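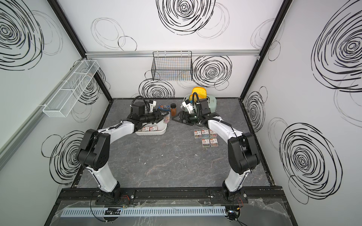
I have a junk drawer that has beaten me for years. It has paper clips in it, a dead battery or two, a takeout menu from a place that closed, and a key that opens nothing I own. Every November, when my sister's family comes to stay and we need somewhere to put the corkscrew, I empty it onto the counter, swear at it, and put most of it back. So when people ask me if I'd buy a robot for the house, I don't think about laundry or cooking. I think about that drawer.

And my answer is still no. Not yet. But I've moved a little since last year, and I want to explain why, because I used to be pretty rude about this stuff.

What I used to say was that folks get dazzled by the wrong thing. A machine that welds the same seam all day at a plant like Dondach is a wonder, sure, but the seam always shows up in the same spot. My drawer doesn't. My kitchen counter has toast crumbs and candy and a jar of something I bought for one recipe, and it's different by lunchtime. I figured two arms on a table would need everything lined up for them like place settings, and the second you nudged the jar they'd be lost.
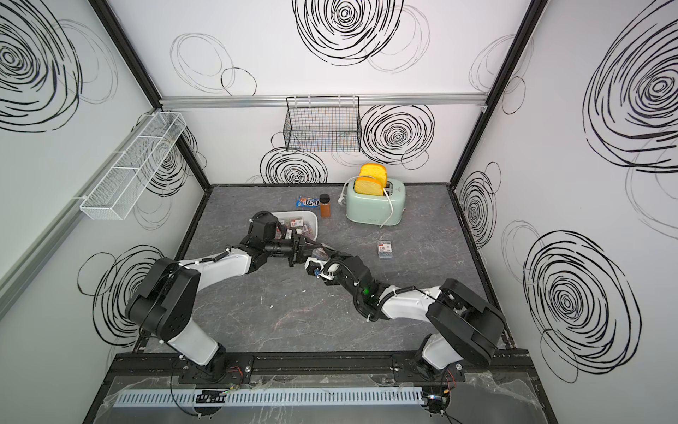
Selin Altıntaş

I'm less sure of that now. Look at what's on that table – a bag of M&M's, a spice jar, a toaster with toy bread in it, a plastic bin with little packages inside. It's pretty much my counter, give or take the toy bread. Somebody has decided that clutter is the job, and I think they're right. The hard part of a chore was never the lifting. It's knowing what goes with what, and getting your fingers around something small and slippery without sending its neighbor onto the floor.

Watch a person put away a handful of little boxes sometime. They hardly look! They scoop up two, straighten one with a thumb, shove the candy over with an elbow, and keep talking the whole time. I did shipping at Prukelby one summer in college and my line packed 1,153 cartons on our best day, and I couldn't tell you a single decision I made. My hands did all of it. You try writing that down for a machine.

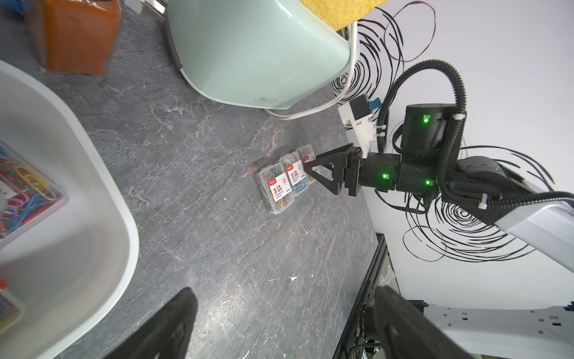 Clear boxes of paper clips, with a gripper finger at the farthest one.

Paper clip boxes are a mean test, if you ask me. The plastic is clear, they're small, and they like to lean on each other. I'd be happy to see any machine put them in a tray with no fuss, and I'd be happier to see it do it again on a different day with a different mess. The second time is where I'd start getting my wallet out.

My neighbor is much further along than I am. He has a floor robot from Zinex that he talks to like a dog, and he thinks we'll all have arms over the sink before his mortgage is paid. We argue about it over the fence. He says I'm grading the machines too hard, that I'd never expect a new hire to be perfect in week one. Fair enough. But a new hire can hear me yell "not that one" from the other room and know which one I mean.

On the shop floor I'd bet on it sooner. You can choose your trays there, bolt things down, keep the kids out, and have a person nearby for the odd one that goes sideways. A house gives you none of that. Mine has stairs and a cat.

So I'll keep my drawer for now. I did buy a set of dividers for it last weekend, and there's a slot just for the paper clips. It's already got a battery in it.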